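Why I finally quit renewing things automatically

I have been meaning to write this one since the letter from the storage place showed up, and then I kept not writing it, which tells you something about how I handle mail. The letter said my unit was going up again. Fine, everything goes up. But I sat there with it in my hand trying to remember what was in the unit, and all I could come up with was a lamp and my old skis. I don't ski anymore! I haven't skied since my knee.

So that was the start of it. I made tea, got out the bank statements, and went through a whole year with a yellow highlighter, marking every charge that happened without me lifting a finger. It took most of an evening and I got pretty grumpy along the way. 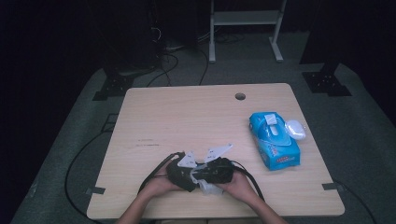
Prerkstead, April

The highlighter ran dry before I was finished, if that gives you an idea. I'd figured on the storage unit, the phone, the gym and maybe the music thing. The total for all the stuff I didn't recognize or didn't use came to $71 a month. I read that number out loud to the cat.

Some of it was embarrassing. I was paying for Brisico, a meal planning app I signed up for when I was going to be the kind of person who soaks beans overnight. I opened it twice. I was also paying for something called Laltell, and I had to dig through old emails to find out it was a language course. Portuguese, apparently. I do remember wanting to learn Portuguese, there was a trip in the works that fell through, and I guess the course just kept going along without me like a train with no passengers.

The gym was harder. I like the idea of the gym. I like having the little tag on my keys. But when I looked at the calendar I'd been in there six times since last summer, and one of those was to use the bathroom because I was parked nearby. So the gym went, and I felt bad for a day and then I didn't.

Canceling is its own adventure, by the way. Brisico let me go with one click and a sad little message, so good for them. Laltell wanted a reason, then offered me half price, then wanted a reason why I didn't want half price. The gym made me come in during office hours and sign a form. (The guy at the desk was lovely about it and told me my shoes looked great. They're old shoes. I think he's just nice.)

The storage unit I did last. I borrowed my sister's car, drove out past the feed store, and rolled up the door expecting a mountain. There was the lamp. There were the skis. There was a box of college notes, a fan, a set of curtains that fit a window in an apartment I left ages ago, and a very good colander I had been missing and had already replaced. Now I own two colanders. If you live in Prerkstead and need one, email me.

What I kept: the phone, obviously. The music. And the newspaper from Bangash, where I grew up, which comes to my inbox every morning and is mostly about parking and the high school softball team. I read every word of it. My highlighter hovered over that one for a while, and then I left it alone, and I'm glad I did, since last week they ran a whole page on the old bakery reopening and I got a bit teary over a picture of a cinnamon roll.

The part that surprised me was how the charges had spread themselves out over the month. If they'd all landed on the same morning I'd have noticed years ago. Instead it was four dollars on one line and nine on another, tucked between groceries and gas, and my eyes slid right over them every time.

I've got a new system now, if you can call it that. Everything that renews goes on an index card on the fridge, with the price and the month it comes due. When a card's month arrives I take it down and decide. If I have to think hard about what the thing even is, it goes. 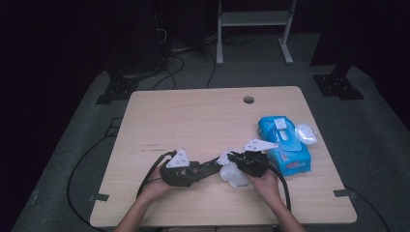 Kamran Siddiqui wrote to me after I griped about all this in the last newsletter, and he thinks I'm going about it backward. His way is to cancel everything once a year, the whole lot, and wait 30 days. Whatever he misses enough to sign up for again gets to stay. He said he lost a movie service, a razor club and a cloud backup, and that he only went back for the backup, "and that was mostly nerves."

I love this and I'm too chicken to do it. What if I lose my old price on the phone? What if the Bangash paper makes me set up a new password? I did tell him I'd try it with the streaming stuff, so the TV is going dark after this weekend and I've got a stack of library books on the floor by the couch.

My sister wants her car back, and the skis are still in it. I'll go deal with that now.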